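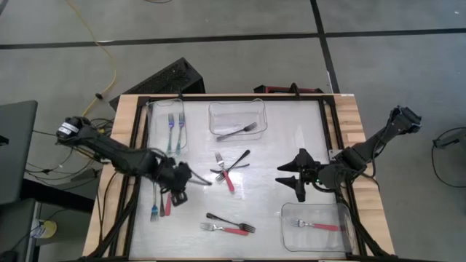 Cutlery spread across a pale work surface.

Street supper returns to Clurnunton with a longer table and a new bread oven

CLURNUNTON, 2026-08-06 — The Clurnunton Street Supper is back on the last Saturday in August, and this year the table will run the whole length of Mill Street, from the post office to the old feed store. There are 104 places, all of them free, and everyone who sits down eats the same meal at the same time.

The supper is put on by Dellham Kitchen, the cooking school on Mill Street, together with Sandberg Farm, which is growing nearly all of the vegetables. Doors and garden gates along the street will be open from late afternoon, and the first course goes out at 7 p.m.

"I've been thinking about this menu since the snow was on the ground," said Nadine Kassab, head cook at Dellham Kitchen. "We have tomatoes coming out of our ears, the corn is sweet, and the peaches should be just right by then. I want big platters going down the table, people passing things to strangers, somebody asking for the recipe before they've finished chewing. That's a good night for me!"

The menu opens with flatbread and a smoky eggplant dip, followed by a cold cucumber soup. The main course is roast chicken with lemon and potatoes, with a stuffed pepper dish for those who don't eat meat. Peach cake comes last, served with whipped cream, and there will be mint tea and coffee until the pots run dry. A children's plate is available, although Kassab says most of the kids last year went straight for the dip.

The flatbread will be baked on the spot in Dolotley, the school's new wood-fired oven. It is named for the hill where the clay was dug, and it sits on a trailer so that it can be rolled out to the curb. Students in the spring baking class built it over nine weekends and have been burning their fingers on it ever since. It bakes 2 large breads at once, and each one is done in minutes. Guests are welcome to come early and try shaping their own.

Sandberg Farm had a slow, wet start to the season and a very good July. Agnes Tangen, who runs the farm, planted two extra rows of peppers with the supper in mind.

"We usually drop off crates at the back door and drive home again," Tangen said. "At the supper I get to see the peppers on a plate, and I get to hear what people think of them. Last year a man told me he hadn't liked beets in his life until that night. He took three bunches home."

Music will come from the Clurnunton school brass band during the soup and again after dessert. The band has learned a handful of new waltzes, and the stretch of street in front of the post office will be kept clear for dancing. If it rains, the meal moves into the covered market, with shorter tables and the same food.

Mill Street will be closed to cars from noon until 11 p.m. Parking is open behind the school, and the bus will stop at Church Lane during the closure. The street is level from end to end. Guests who use a wheelchair or would like a seat with a back should say so when they sign up, and a place will be set aside near the corner they prefer.

Dellham Kitchen will also hold back 40 portions of chicken and peppers for neighbors who can't come out that evening. These will be packed warm and taken around by bicycle before the first course is served. To ask for one, for yourself or for someone on your street, call or stop by the school during the week of the supper.
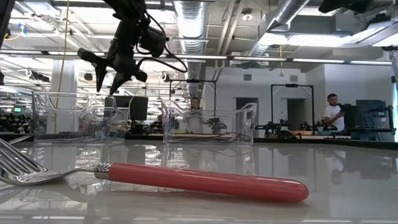
Do guests need to bring their own plates and forks?

Everything is set out on the table, so guests only need to bring a sweater for later in the evening.

Places can be booked at the front desk of Dellham Kitchen, Mill Street, Clurnunton, starting Monday at 9 a.m. Each person may book for up to six people. Please mention any food allergies when booking — the kitchen is happy to make changes with a few days' notice.

Press contact: Nadine Kassab, Dellham Kitchen. Reporters are welcome in the kitchen on the afternoon of the supper and should arrive before the ovens are lit at 3 p.m.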